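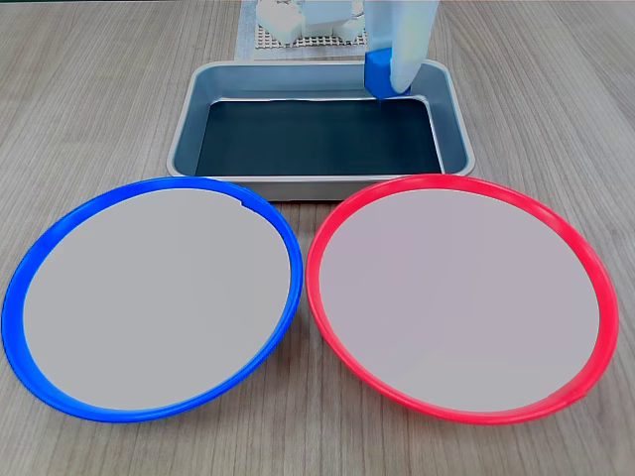
Home Articles Issues Authors

3.2 Metering and settlement data

Interval data were drawn from two feeders, Sturkby and Bakke, both supplied through the Clornton substation. The Sturkby feeder serves 35 metered premises and the Bakke feeder 25. Readings were aggregated to the settlement interval before any load profile was fitted. Gaps were filled by linear interpolation and flagged, and flagged intervals were left out of the error totals. Figure 2 plots the residual load by hour for February. Evening peaks at Bakke are underestimated by the Fullora model, mostly on colder days, and we return to this behaviour in Section 4.

Related articles
Ra, B. Feeder losses in small rural networks
Tariff design and the evening peak
Estimating unmetered street lighting load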